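4. Evaluation of the Pular Two-Arm Kit

4.1 Handling of framed objects

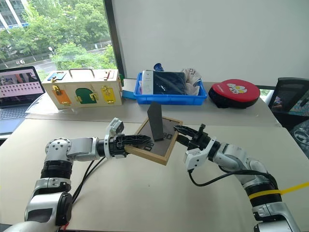

Figure 3. The Pular kit during the frame-handling task. The left gripper holds the wooden border; the right gripper is at the opposite side.

The kit under review is sold by Urbańczyk as a complete package for small laboratories and training centers. It includes two arms, a two-finger gripper for each arm, a control unit, and a one-year license for the Esia recording software. The manufacturer states that a trained user can move from unpacking to first recording in a single working day. Our evaluation was carried out at the Trostorwood site and was limited to tasks that a buyer without machine-shop support could set up and repeat. Section 3 dealt with installation and calibration. The present section deals with two-handed work on objects that are wide, thin, and awkward to hold from one side only.

The picture frame was chosen for three reasons. Its border gives the gripper a narrow contact area, so a small error in approach is quickly visible to the operator. Its stand projects from the body of the frame and changes the way the object turns when it is lifted. Finally, the flat panel inside the border must not be pressed, which rules out the wide pinching motion that many operators use by habit. The task as written in the protocol has four stages: take the left side of the frame with the left gripper, bring the right gripper to the opposite side, close on the border, and return the frame to the table standing upright. The order of the first two stages was fixed for all operators. Figure 3 shows the work at the second stage, with the frame tilted and one corner pointing down toward the table.

Each operator completed 30 trials after a practice period of 15 minutes. A trial was counted as complete when the frame stood on the table without support and both grippers had been withdrawn. A trial was stopped if the frame fell, if the panel was pressed, or if either arm entered a protective stop. Operators were permitted to open and close a gripper more than once within a trial, and these repeated grasps were recorded separately in the session notes. No changes were made to the gripper fingers supplied with the kit.

The main difficulty was found in the transfer from one-handed to two-handed holding. While only the left gripper is closed, the frame can turn about the point of contact, and the far side is no longer where the operator expects it to be. Operators who lifted the frame high before moving the right arm reported more trouble than those who kept it low. Once both grippers were closed, the two arms had to move together, and any difference in speed was passed directly to the border. The control unit offers a linked mode for this purpose. In linked mode the second arm follows the first at a fixed distance, and the operator guides the pair with one hand controller. We found the mode useful for lowering the frame, but it cannot be entered while either gripper is moving. The manual mentions this restriction only in an appendix.

Debora Gatti, who supervised the operator sessions, noted that the fingers gave adequate hold on the wooden border at the default force setting. Raising the force did not improve the outcome and made release less even - one side tended to let go before the other. We therefore kept the default setting for all recorded trials and recommend that buyers do the same for objects of this type. The force scale in the software runs from 1 to 9 and carries no physical units. This makes it hard to compare results with those from other equipment, and we ask the manufacturer to publish a conversion table.

Cable routing deserves separate comment. The external cables are left to the buyer to arrange, and the supplied clips do not fit every part of the forearm. A loop that is too short will resist rotation at the wrist, while a long one can rest on the work surface and touch the object. Krum Georgiev prepared a routing guide for the Trostorwood installation after the first sessions in July, and it was followed in all later work. We would expect a product at this price to include such a guide.

Recording with Esia was reliable. The software stores arm positions, gripper state, and camera images under one session name, and notes can be added between trials without closing the session. Export is less satisfactory. Sessions are written as single large files, and individual trials cannot be removed before export. Stopped trials must be marked by hand afterward, which adds to the work of preparing a clean set. An update to the software was released on November 11, 2019, after our trials had ended, and its effect on export was not tested.

On the basis of this task, the kit is suitable for two-handed work with light framed objects, provided that the operator is trained in the transfer stage and that cables are arranged before recording begins. It is less suitable for sites that need force values in standard units or that expect to exchange single trials with partners. The findings should not be extended to heavier frames or to frames with a smooth metal border, neither of which was included in the protocol. Service contact during the evaluation period was limited to 3 requests, all answered in writing by the Urbańczyk support office. Two concerned the linked mode, and the remaining request concerned the license file. The next subsection reports on the handling of soft materials with the same arms and the same gripper fingers.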